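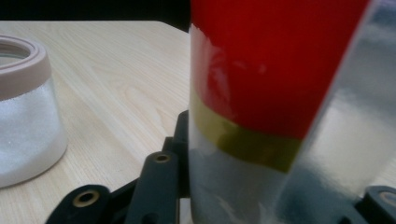
Tall container with red and olive bands, clouded below.

Call for participants: kitchen storage and pantry containers
Musonitz, Fendulstead

Musonitz is looking for adults who keep dry goods at home in jars, tubs and canisters and who are willing to spend some time handling, filling and putting away containers at a table. The study is paid. No experience is needed beyond ordinary use of a kitchen.

The work is part of a wider look at how people store sugar, salt, flour, rice, pasta, pulses and the like once the shop packet has been opened. We want to know which containers get used every day, which end up at the back of the cupboard, and what people do with lids and handles they do not get on with.

What you would do

Each participant attends five sessions at our rooms in Fendulstead, one a week. You will sit or stand at a table and be given containers of different heights and widths, some with contents and some without. You may be asked to:

move a container from one side of the table to the other
open and close it in whatever way seems natural to you
tip 500 g of a dry ingredient into it from a bag
measure out 200 ml of the same ingredient
put a mixed group of containers away on a shelf as you would at home

There is no time limit on any of these and no score. After the handling part there is a short interview with Anoma Samarakoon, who will ask which containers you would keep and which you would give away. Notes are taken by hand. If you would like to see what has been written down, ask at the end of the session.

Between the third and fourth sessions we ask you to keep a diary at home. It is a printed sheet for the side of the fridge, with a line for each time you refill something. Most entries take less than a minute — a date, the ingredient and the container are enough.

Tall containers

A good part of the second session is spent on containers that are much taller than they are wide. These are common for spaghetti and cereal, and opinion on them in our earlier round was divided. We would particularly like to hear from people who own several and use them, and from people who have given up on them. 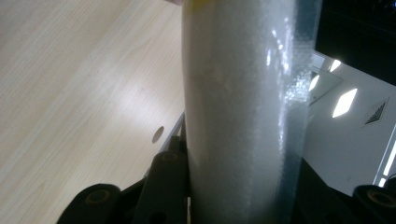
Kumudini Weerakoon, from the April round, told us that she had always put tall containers at the back of the shelf and only noticed during the diary week that she was taking out three others each time she wanted pasta. She has since moved hers to the worktop and says she would take part again, although she found the shelf task harder than she expected and would have liked a longer break before it.

Who can take part

You should be 18 or over and do at least half of the food storage in your household. You can live alone or with others. We are keen to have a mix of kitchen sizes, including shared kitchens and bedsits, and we welcome people with reduced grip or stiff hands. Please mention this when you apply so that we can plan the session with you.

We cannot take people with a severe allergy to wheat, nuts or sesame, as these are handled in the same room. Employees of Musonitz or of Rinton, who supply the shelving, are also excluded.

Payment and travel

The payment is £200 for all five sessions and the completed diary. It is made by bank transfer after the last session. If you have to stop early, you are paid for the sessions you attended. Bus fares are refunded on the day against a ticket. There is free parking behind the building, entered from Siu Lane, and the room is on the ground floor with a level entrance.

Bringing something from home

For the final session, please bring one container that you use often, with its usual contents if it travels well. It stays with you throughout and goes home with you. 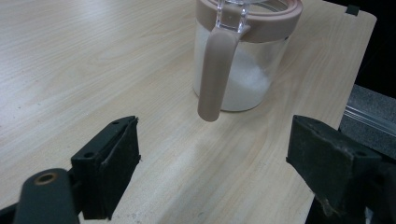
Clear glass jar with a taupe lid ring and handle.

How to apply

Write to Anoma Samarakoon at Musonitz, Fendulstead, or leave a letter at the front desk. Give your name, a telephone number, the number of people in your household and the times of day that suit you. A sentence or two on what you store and how is useful — please do not send photographs at this stage.

Applications close on 3rd December. Everyone who applies will get a reply, and those not offered a place can ask to be kept on the list for the next round.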